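Re: Heat embossing on dark vellum
11 January 2024

> I tried the Enton clear powder on black vellum last night and it
> came out smooth as glass. No warping at all. The trick is to hold
> the heat tool 6 inches off and keep it moving. I'm going to do all
> the February swap cards this way. Anyone want the recipe?

I'd like to see one of these in person before I believe "no warping at all." I have put two jars of Enton on vellum and every sheet curled at the corners, from 6 inches and from farther off.

What weight is your vellum? You didn't say, and it matters more than the distance. The Trollcombe sheets are stiff enough to take some abuse. The Ekirico pack is thin stuff and buckles if you look at it wrong.

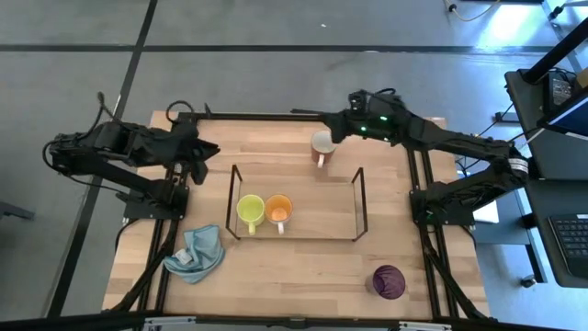

Also, did you check the cards again in the morning? Mine looked fine at bedtime, too. By breakfast the powder had little cracks along the fold, and I had to cut four panels over again.

I know the label says it stays flexible. The Ní Mhurchú powder said the same thing and I threw most of that out.

If it really works, fine, send the recipe and I'll try it on scraps. But the swap is over 1000 cards this time, and I'm not switching mine from plain cardstock on the strength of one evening. Could you mail me a finished one, folded, in a regular envelope with no cardboard? If it gets here flat I'll say so on the list.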